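How to Clear a Slow Gutter Downspout

Sornier Home Exteriors — Tips
Shares: 62

Water spilling over the front of a gutter usually means the downspout is blocked, and most blockages sit in the top elbow. You need a ladder, work gloves, a bucket, a garden hose and a screwdriver or nut driver.

1. Set the ladder on firm ground and have someone hold it. Stay off the roof.

2. Scoop leaves out of the 5 feet of gutter nearest the outlet. Put them in the bucket, not down the hole.

3. Run the hose into the outlet at low pressure. If it backs up, stop.

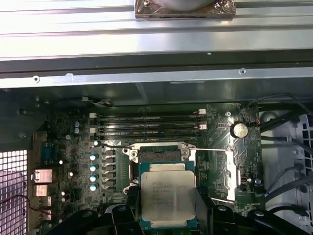 Four memory modules on the motherboard, under the metal rail.

4. Take out the screws holding the top elbow and pull it free. Push the clog out from the narrow end.

5. Check the straight pipe by running the hose in from the top. A plumber's snake will reach a clog lower down — go slowly, thin aluminum dents easily. 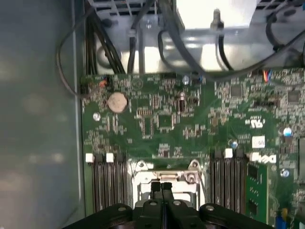

6. Put the elbow back with the crimped end pointing down, so each piece drains into the next one. Replace any rusted screws.

7. Flush the whole run again and look at the seams. Small drips can be sealed with gutter sealant once the metal is dry.

We do ours every April and again after the leaves fall. If the gutter still overflows with a clear downspout, check the slope.

Comments (2)

Teodora Tomić: Ours was a tennis ball in the elbow. Would a strainer have stopped it?

Tomás Morais: Yes, but clean the strainer too. Mine clogs before the pipe does.

© Sornier, September 2023 | Contact us | Back to top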